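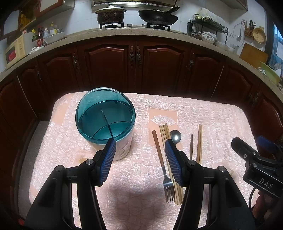

Sur la nappe rose, la boîte ronde à couvercle bleu et quelques ustensiles.

Changer de téléphone sans s'arracher les cheveux : mes petits trucs de cuisine (ou presque)

J'ai changé de téléphone en novembre, et comme d'habitude j'ai tout fait sur la table de la cuisine, parce que c'est là que j'ai la meilleure prise et la meilleure lumière. Depuis, ma voisine Encarnación Pastor m'a demandé de l'aider pour le sien, puis sa sœur, alors je note ma méthode une bonne fois pour toutes !

Avant de commander

Je ne précommande plus les yeux fermés. La dernière fois j'ai pris un Prindetti parce que l'opérateur offrait la coque, et la coque était hideuse (vert pomme, je vous jure). Maintenant je passe d'abord en boutique le prendre en main. Je regarde si mon pouce arrive en haut de l'écran, et s'il tient dans la poche de mon tablier. Oui, le tablier, je cuisine avec les recettes sur l'écran, chacun ses critères !

Demandez aussi le prix sans forfait. Chez Clurkitz, la remise était liée à un engagement que je n'avais pas vu, et j'ai passé 45 minutes au téléphone pour m'en défaire.

La veille

Je branche l'ancien téléphone et je lance la sauvegarde pendant que je prépare le dîner. Photos, contacts, messages, et surtout les notes – j'ai perdu comme ça la recette du gâteau aux noix de ma tante et je ne m'en suis toujours pas remise. Pensez aux applications de la banque : chez moi il a fallu valider depuis l'ancien appareil avant de l'effacer. Ne le videz donc pas tout de suite, laissez-le vivre deux ou trois semaines dans un tiroir.

Le jour J

Débarrassez un coin, essuyez bien, et posez un torchon propre et plié. Les miettes adorent les tiroirs de carte SIM. Pour ouvrir le tiroir, si vous avez perdu la petite aiguille, un trombone déplié marche très bien. Le cure-dent, non : il casse dans le trou, j'ai testé pour vous.

Le film de protection, je le pose dans la salle de bains juste après une douche bien chaude, quand la vapeur a fait retomber la poussière. Mains lavées, un coup de chiffon microfibre, on aligne par le haut et on laisse descendre tout seul. S'il reste une bulle, je la pousse vers le bord avec une vieille carte de fidélité enroulée dans le chiffon.

Et après ?

L'ancien, je l'ai revendu à la boutique Valcárcel, qui reprend les appareils le vendredi. J'en ai tiré 31 euros, de quoi payer une coque correcte. Retirez la carte mémoire avant, j'ai failli leur laisser toutes mes vacances !

Pour les chargeurs, j'enroule chaque câble sans serrer et je le tiens avec un lien de sachet de congélation, plus une étiquette avec le nom de l'appareil. Celui de la tablette Pruvico ressemble à tous les autres et je le cherchais sans arrêt.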